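List: Darkard gripper users
Subject: Re: Finger stiffness on long cartons
Date: 10 September 2019

> We ran the Rotthorpe fingers for 200 picks in April and the
> pads held up. Has anyone compared them with the stock
> Darkard blocks on anything longer than a soup can?

Yes, at the Bokercombe bench. Same wrist camera on both hand-held units, same controller build, 314 grasps logged so far.

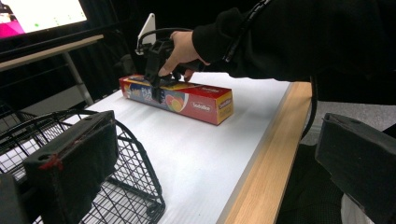
Stock blocks first. Grip force repeats well, but the opening width reading drifts by 11 counts over a session and we now re-zero between runs. Long cartons are the harder case. With one lying flat, as the carton is with a black unit held over it, the lower finger covers part of the print on the long face, and the pose estimator loses whatever text it was tracking. Approaching from the end panel helps.

Film-wrapped boxes are a separate problem. Glare saturates a patch of the image and the edge detector reports a false boundary inside the box outline.

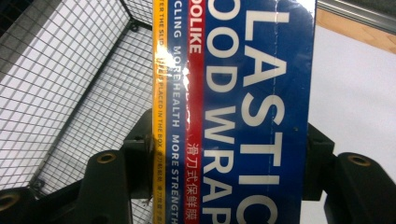
Lowering exposure two stops removed most of those false edges – at the cost of noise on the dark fingers. The Opoku filter did less than we expected. I would fix exposure per session and leave auto off.

Wear: the stock blocks scuff and the inner faces get rough. I have no number for friction loss yet. Rotthorpe fingers go on next, with the same basket and the same 11 start poses.

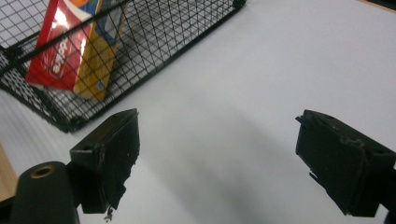 Opoku replied off list that the filter needs the camera gain locked before it does anything useful, and asked for the raw logs. I will rerun with gain locked and post both sets.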